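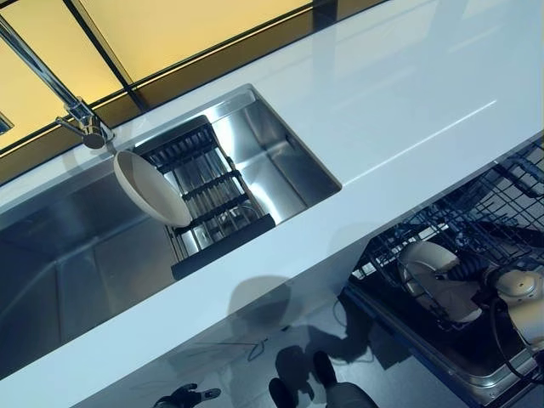
2026-06-17, Buckley kitchen, wet bench

Second go at the drying rack business. Cillian wants a yes or no on whether we specify the roll-up racks for the rest of the Buckley fit-out, and after this morning I'm still at "prove it".

For anyone picking this up cold: Prirnent are supplying the racks, Fernex did the benchtop and the sinks, and the claim on the Prirnent sheet is that one rack across an undermount sink "replaces the draining board". That's a big word, replaces. A draining board has a fall on it. It sends water somewhere. A rack over a sink sends water somewhere only if the thing dripping is over the hole, and we've got a very glossy white benchtop with no grooves cut in it, so whatever misses the bowl of the sink stays put until somebody wipes it up.

I'd also like to know who decided we didn't want grooves. I have the drawings from January and they're on there. They aren't on there in the next set, and there's no note.

Method, such as it is

Measuring jug, 1,000 mL of tap water, poured slowly over a white bowl standing in the rack, then whatever ended up on the bench blotted with a weighed cloth. Four positions: square across the sink, skewed with one end hanging over the front lip, square but with the bowl lying right back toward the tap, and no rack at all with the crockery stood in the sink. Kitchen scale reads to the gram and I don't trust it under 2 g, so anything less than that goes down as nil.

I'm aware that pouring a jug over a bowl isn't washing up. Real washing up involves somebody with wet sleeves and a fistful of forks. But Prirnent's own test, going by the sheet, was done with a single dry plate, and I can't work out what that was supposed to show.

Results

Square across: nil on the bench. Fine. I expected that one to pass and it did.

Skewed: 10 g on the bench, nearly all of it at the front, where the lower end rests on the top. Water runs down the rods to the low end and off, which you could have worked out from the armchair. It matters, though, because skewed is how it ends up as soon as anybody bumps it. There's nothing on the underside that locates it against the rim. The sheet says "non-slip". I pushed it with one finger and it slipped.

Bowl lying back toward the tap: nil at the front, a small puddle at the back, behind the rim. I blotted it and then forgot to weigh the cloth before I used it on something else, so no figure. Do this one again. I don't like it as a place for water to sit, hard up against the bottom of the yellow panels. If there's sealant along there I'd like to see it, and if there isn't I'd like to see that even more.

No rack, crockery stood in the sink: nil on the bench, obviously. Everything drains where it should. The complaint is that you can't then use the sink, and the complaint is fair, but I note it's the same complaint with the rack on. 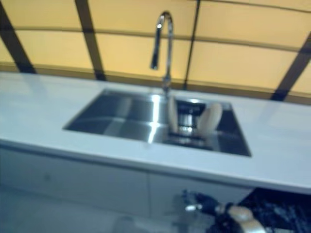
The tap

Not what I was asked to look at, but it's all one job. The arch is tall and the spout comes down well above the basin. At full bore it splashes off the floor of the sink, and with a bowl under it it splashes off the bowl. I got my shirt. Fernex say the height is there so you can fill a stockpot. How many stockpots does this kitchen fill in a week? I asked, and got told it was "future-proofing".

Half open, it's perfectly good. So the answer may be a flow restrictor, a couple of dollars' worth, and I'll try one before I start a fight.

The lever is on the side, and with the rack pushed up to that end of the sink I knocked the rack with my wrist going for it. See skewed, above. These two things are connected.

Cleaning

Clasavix turned up as a free sample with the benchtop, and we're told to use it and nothing else or the finish guarantee is off. I'll believe that when I've read the guarantee, which hasn't been sent. I wiped one half of the bench with Clasavix and the other half with dish soap and a rinse. Came back after smoko and couldn't pick which was which. Asked Cillian to pick, without telling him. He picked the soap side as the better one, then changed his mind, so call it a draw.

It does show every smear, that bench. Both halves. Anybody selling this as low-maintenance has never owned a tea towel.

Where the rack should live

If we have to have one, I'd put it square across at the right-hand end, away from the tap, and leave the other end free for washing. It covers the drain there, so you lift it to clear the strainer, and that'll annoy people, but I'd take annoyed over a wet bench.

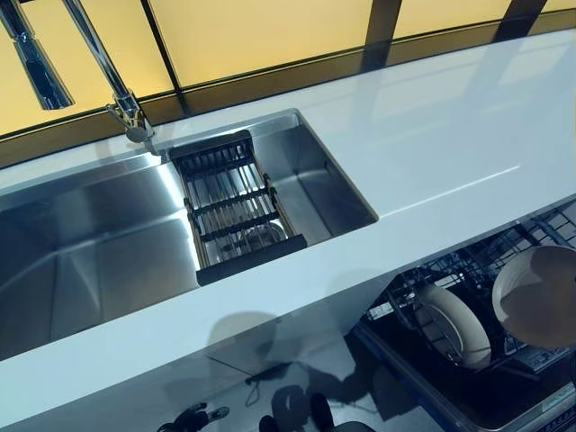
Rack at the right-hand end, square across back rim to front rim. Drain is directly under it.

Left it like that and loaded it up with whatever was in the cupboard. No sag I could measure with a straightedge. The rods are steel and the crosspieces haven't shifted, and I'll give Prirnent that much. I haven't tried it with the cast iron pan. Somebody will, so I'd better.

Still don't know how it goes after a year of being rolled and unrolled. Where the rods meet the crosspieces is exactly where I'd expect gunk to collect, and there's no tool in this kitchen thin enough to get in there. Supplier says dishwasher safe. I haven't put it through ours yet.

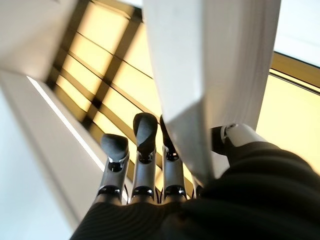
Pádraig Ó Conaill read the above over lunch and thinks I'm being hard on the rack and soft on the bench. His point is that a rack that slides is a problem you fix with two silicone feet, and a benchtop with no fall is a problem you live with until the next refit. He'd put the grooves back and skip the racks altogether. He also reckons ten grams of water is nothing and that I'd lose more than that off a cup of tea.

Fair on the feet. I don't accept the tea. It's 10 g for one bowl, and this is a kitchen that does a sinkful at a time.

To do

Repeat the bowl-at-the-back run and weigh the cloth this time.
Silicone feet on the rack, then the one-finger push again.
Flow restrictor on the tap.
Cast iron pan.
Ask Fernex, in writing, when the grooves came off the drawing and what they'd charge to cut them now.
Get the actual guarantee text before anyone orders more Clasavix.

Told Cillian Duggan no decision yet. He said the order has to go in regardless. I said then he didn't need me to test it, and he said to have the feet on by Friday.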